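Workshop > Notebooks > Large-print siddur

Print this page | E-mail this page

2/15/23

Second trial of the weekday morning service. Set the Hebrew at 20 point in Stivix with the English facing. The Hebrew reads well at arm's length. The English looks small beside it and needs to go up, but then the Amidah no longer keeps its two sides level and the English falls a paragraph behind by the third blessing.

Tried dropping the footnotes to the back of the book. That fixes most of it. The instructions (stand, bow, three steps back) have to stay on the page, as people won't turn to the back in the middle of a prayer.

Vowel points: Ríos puts the holam too far left over the vav. On a small page you'd let it go. At this size it looks like a mistake. Moved it by hand on the first section and made a list of the words affected. It will want doing properly in the font file.
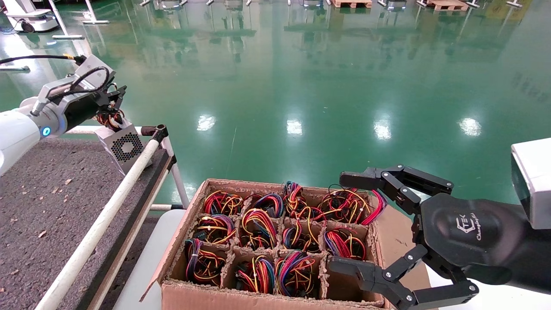

Power supply in the gripper, fan side showing.

Sections are 16 pages. The morning service now runs over by two, so either the psalm of the day moves or we cut the short essay on tefillin. I'd cut the essay. It was written for the ordinary edition and anyone who wants it has it there.

Still not settled: whether to print Kaddish in full each time or send the reader back to the first one. Full each time costs 20 pages over the whole book. I am for full. Mourners are often the people who know the book least.

Paper: the Caltetti cream is too thin. Hebrew from the other side shows through under a reading lamp. Ask for the next weight up and see what it does to the spine.
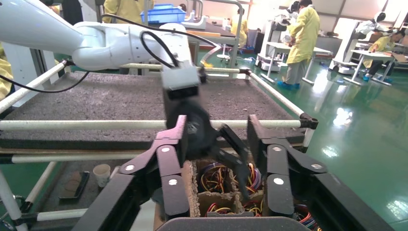
Ollamley, May

Picking this up again after Pesach. Heavier paper came and the show-through has gone. The book is thick but opens flat, and it stays open on a stand.

Kaddish is in full throughout. Essay is out. Psalm of the day stays where it was.

The holam is corrected in the font, but the dagesh in the final kaf has shifted as a result. Check every page with a final kaf before anything goes to the printer.

First run to be 100 copies, bound in dark blue. Hallel still needs proofreading against the old edition, and the page numbers in the contents are from the February setting.

Contact the workshop | Copyright Ollamley Siddur Workshop | Back to top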